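Ticket 77 - Right-hand gripper says it is open when it is shut
Queue: Grormont Field Support, hand-held units
Site: Emutport, Subramaniam apartment cell
Equipment: Rindallow hand-held gripper pair, unit A (left hand) and unit B (right hand)
Opened: 14/07/2022
Priority: Normal (requested: High. Also requested: Higher.)
Status: Closed

Requester wrote:

Unit A has developed an opinion. With the jaws squeezed fully shut on nothing at all, the width readout should be zero. Most mornings it is. By the time we have done a run of folds on the bed it reads 2 mm, and it goes on reading 2 mm until we rezero it, after which it behaves for a bit and then starts again. Unit B, same age, same box, same cleaning habits (none), is fine.

I know 2 mm doesn't sound like much. The task is folding fleece. A layer of the fleece squashed between the pads is not a lot thicker than that, so the recordings now have the gripper holding an invisible sock at all times.

Already tried: turning it off and on. Turning it off and on with more feeling. Swapping the cables between units. Rezeroing from the menu. Reading the manual, which says to contact you.

Support wrote:

Thanks for the cable swap, that saves us a day. Did the fault stay with unit A or move with the cable? And the title of this ticket says right-hand, while the text says unit A, which your own header lists as left. Which one is it?

Requester wrote:

Stayed with A. The title is wrong. I typed it while holding the other one. Please fix the title if you can, because I can't.

Support wrote:

We can't either. It is locked once a ticket gets a number. We will all have to live with it.

So: unit A, left hand. Please send stills from the unit's own camera with the jaws open and nothing in them, at the same place you do the folding. Don't clean anything first.

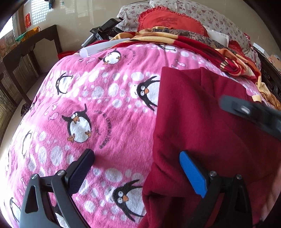
Requester wrote:

While you look at that, some numbers. I did 50 open-and-close cycles in the air, standing in the kitchen. Readout came back to zero every time. Then I did 20 closes on the red fleece, and it was off before I finished. So it needs cloth to go wrong. My first thought was that the fleece is stretching something, but it's fleece. A cat can beat fleece.

Support wrote:

That is a useful test and we wish more people did it. A fault that only shows up under load narrows things down to:

Pads shifting in their seats.
A pivot screw backing out, so the linkage has slack in it.
Fluff in the joint or behind the pad, keeping the jaws apart by its own thickness.
The zero being taken with something in the jaws. Please don't be offended. It happens here too.

Put a fingertip on each pad and push sideways. There should be no movement. Then hold one finger of the gripper still and try to wiggle the other. A little play is normal. If it clicks, stop using it.

Requester wrote:

Pads: solid. Wiggle: there is some, and it's more than B has, but I don't know what counts as "a little." It doesn't click. It makes a small sound like someone disagreeing politely.

Support wrote:

Polite disagreement is slack. Please send one with both units on the same piece of cloth, lifting the way you would in a normal run.

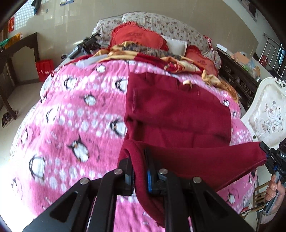
Support wrote:

Loading matters more than weight here, and your cat comment is right as far as weight goes. What wears on the linkage is side pull. When two hands lift one piece of cloth and drift apart, the cloth goes tight between them, and the jaws get dragged sideways on their pivots. The unit doing the filming has its jaws on a folded edge of the red fleece, so it is gripping more than one thickness, and the cloth runs from there up toward the other unit over at the right, the one with the DAS label showing. Pull those two apart and you load the pivots in the direction they like least. You aren't doing it wrong. It's just a quicker way to find a screw that was never tight.

Next step is the screws. You need the small hex driver from the lid of the case.

1. Power the unit down and unplug it.
2. Hold the jaws about half open. Fully closed hides the slack.
3. Try each of the silver pivot screws with the driver, very gently, clockwise. Note any that turn.
4. Do not tighten yet. Tell us which.

Requester wrote:

The driver from the lid of the case is not in the lid of the case. There is a driver-shaped hole in the foam. I bought one. It's nicer.

The screws: three don't move. The fourth, outer right as seen from the handle, went most of a quarter turn before it met anything. I then backed it out to where it had been, out of respect for step 4.

Support wrote:

You are the first person to obey step 4. We put it there because people tighten the loose one until the jaw stops moving, then open a second ticket.

Take that screw out completely. Wipe the thread. Look in the hole for fluff. If there is any, get it out with tweezers, not air, as air sends it deeper into the joint. Tiny dab of the blue thread lock on the last few turns, screw back in until it just seats, then open and close the jaw by hand. It should swing freely. If it feels stiff, back off a hair. Leave it overnight before using it.

Requester wrote:

There was fluff. There was a small red felt washer of it, wound around the shank, neat enough to sell. I have kept it in a bag in case you want it.

Support wrote:

We do not want it.

Requester wrote:

Left it overnight. Zero is zero. Twenty closes on the fleece, still zero. Here I was ready to write something nice about you.
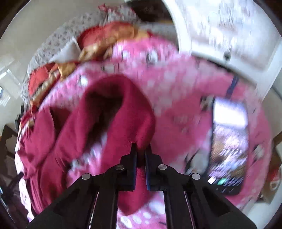
Then in the afternoon it read 1 mm. Half the fault, at least. Is half a fault a closed ticket?

Support wrote:

No, but it's a different fault, probably the boring one. Run the edge of a dry toothbrush along the pad surfaces, with the ridges and never across them, then look at what comes off. After that, rezero with the jaws shut and clear of the bed. The menu zero takes whatever it finds as the truth. If a wisp of blanket is in there, that wisp is now the definition of closed.

Requester wrote:

What came off the pads was mostly pink. So the blanket is in on it as well as the fleece. Brushed, rezeroed over the floor with my arm stuck out. Zero since then, through a full set of folds and a second full set done out of suspicion.

One more before you close it: does the status light mean anything for this? I had been treating green as "all is well."

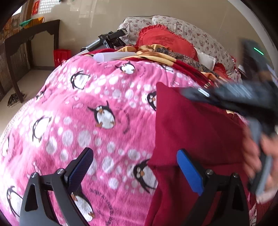

Support wrote:

Green means powered and recording. It knows nothing about screws, and unit A showed green the whole time it was two millimeters wrong. The light on the unit coming in from the right is a good case: green, with the thing moving fast enough to smear, and you could not tell a single fact about its jaws from it. The blue pads in the foreground tell you more. With the jaws that far apart you can see the ridges on both, which makes wide open the position to brush and inspect in. Make a habit of checking there before each session, then close and read the width.

For your cell notes:

Before each session: jaws open, look at the pads, brush if fuzzy. Close on air, read the width. Should be zero.
Rezero: away from the bed, never over it.
Weekly: driver on each pivot screw, feel only. Any that turn get the thread lock treatment.
Felted fleece: expect to do all this more often than the manual says. The manual was written by people who tested on cardboard.

We are sending a replacement driver for the foam.

Requester wrote:

Notes are taped inside the case lid. Did the same check on B while I had the nice driver out and one of its screws moved a sliver, so it got the thread lock too. It was never fine, it was just quieter.

Happy to close.

Support wrote:

Closed. Cause: loose outer pivot screw on unit A with lint wound under it, plus lint on the pads at rezero. Title remains incorrect.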